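Ririer Running Shop Listings

A README for anyone who has just downloaded the files

Hello, and thank you for taking a look! Ririer is a small collection of product listings from sporting goods shops, mostly running shoes, socks and the little extras that end up near the register. Junaid Mohmand started it because he wanted to compare what the shops in his town were carrying, and it grew from there (as these things do). Anum Abbasi joined later and did most of the cleaning, so if a column makes sense to you, she is the one to thank.

What you get

There are 2 files. The first, listings.csv, has 3342 rows, one for each product as a shop listed it. The second, shops.csv, tells you which shop is which and whether it belongs to the Mumen chain or the Hayat chain. The two are joined on shop_id. Everything was last refreshed on November 1, 2020.

Columns in listings.csv

shop_id: matches the same column in shops.csv
item_name: copied as the shop wrote it, spelling and all
category: shoes, apparel, socks, accessories, or other
sizes: a list separated by semicolons, left blank if the shop didn't give any
price: in the shop's own currency, before any discount
on_display: yes, no, or unknown

A few things to know before you start

Prices are not converted. We went back and forth on this for a long while, and in the end it seemed kinder to leave them alone and let you pick your own exchange rate. Sizes are a bit of a jumble too, with US and European numbers living side by side in the same column. If a number is above 30 and the category is shoes, it's European.

We pulled out 800 rows to check by hand, and those have a 1 in the checked column at the far right. The rest went through a script called Zedon, which is in the tools folder and catches repeated listings pretty well, though it still gets confused when two colors of the same shoe share a name. Please don't treat the unchecked rows as final!

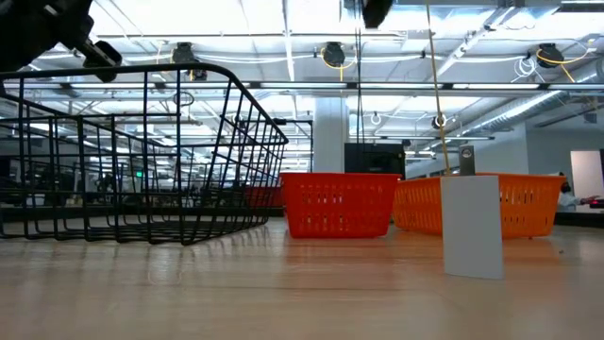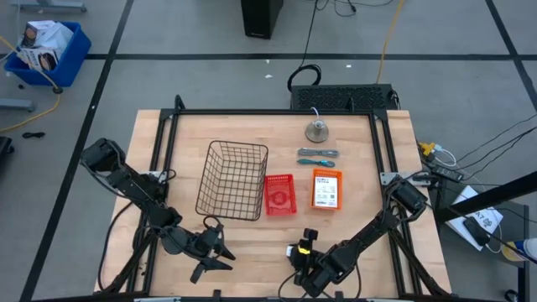
The accessories category needs the most patience from you. Shops sell laces, hats, reflective bands and gel packets in all sorts of ways, and plenty of them also list the bins and racks the goods are shown in, right alongside the goods. So a black wire basket, much like the one in the first picture, can turn up as a product in its own right, with a price and no size. We put those under "other" when we caught them, and a search for "basket" or "tray" in item_name will bring up most of what we caught and probably a few we missed. If you're only interested in what runners buy, drop "other" completely and you'll lose very little.

Using and sharing

You're welcome to use the files for classwork, research or plain curiosity. If you publish something, a mention of Ririer is plenty. Corrections can go straight into fixes.txt, one per line, with the shop_id first and the item_name after it. Anum reads through them whenever a new version is being put together, and Junaid looks after the shop list, so anything about a store that has moved or closed should go under his heading at the bottom of the same file.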